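5th April

Well, we are home, and Flindero is asleep under the coffee table with one paw over his nose, so I finally have a minute to write. I promised myself I would keep up with this diary when we got a second pet, and then of course I let almost three weeks slip by.

Today was the big rabbit appointment. Melis had been leaving her hay since Monday, picking out a strand here and there and dropping it again, and anyone who has kept rabbits knows how your stomach sinks when you see that. She would still take cilantro from my fingers (she would take cilantro from a burglar), but the hay rack stayed full and her droppings had gone small. So I called the clinic over at Arcombe as soon as they opened, and the lady on the desk was so kind and found us a slot at twenty to eleven.

The drive was the worst part. I put the carrier on the back seat with the old blue towel over it and talked the whole way, mostly nonsense about the traffic, and I don't think it calmed either of us. Flindero had to stay behind, and he howled so loudly when I picked up the keys that I could hear him from the driveway.

The vet was gentle with her. She weighed her first, 1308 grams, a little down from the winter but nothing terrible for such a small girl, and then she looked in her mouth with that little cone they use. Spurs! Two of them, on the bottom cheek teeth on the left side, rubbing against her tongue. Poor little thing, no wonder she didn't want to chew. I felt awful for having thought on Monday that she was just being picky about the new bag.

They kept her in for a short sedation to file the teeth down, and I could collect her at 2. I didn't want to drive home and back again, so I walked around the block, bought a sandwich I didn't really want, and then sat and wrote out her feeding plan on the back of an envelope. Recovery food by syringe every few hours until she is eating by herself, pain medicine morning and night, and as much hay as she will look at. The vet suggested trying a softer one for a week, so I picked up a bag of the Barix second cut, and I must say it smells wonderful — like the field behind my grandmother's house in June.

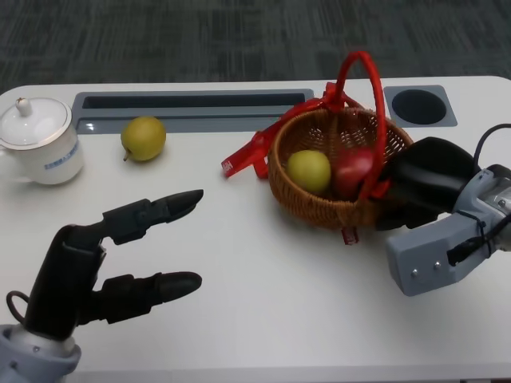
The lidded mug with the gold trim.

She came back to me at last, a bit wobbly and very offended. The bill was less than I had feared, though I had feared 1000 dollars, so that isn't saying much! I should really look into insurance for the two of them. I have been saying so ever since Flindero ate the sock, and that was a whole year ago.

The first syringe went everywhere. On my sleeve, on the towel, a fair amount in her whiskers, and I hope at least a little in the rabbit. The second one, at half past five, went much better because I remembered to wrap her up snugly and come in from the side. And then, while I was rinsing things out at the sink, I heard it, that lovely crunching from the pen. Three strands, maybe four. I stood there with the tap running like a fool.

Flindero has been very sweet with her. He sniffed her through the bars, sneezed, and went to lie down as near as she would let him. I gave him his walk late, and only the short one, and he has forgiven me.

Next syringe is at nine, and then once more before bed. I need to remember to call the clinic in the morning with her weight, and to ask whether the pain medicine can stay out of the fridge. And new batteries for the kitchen scale.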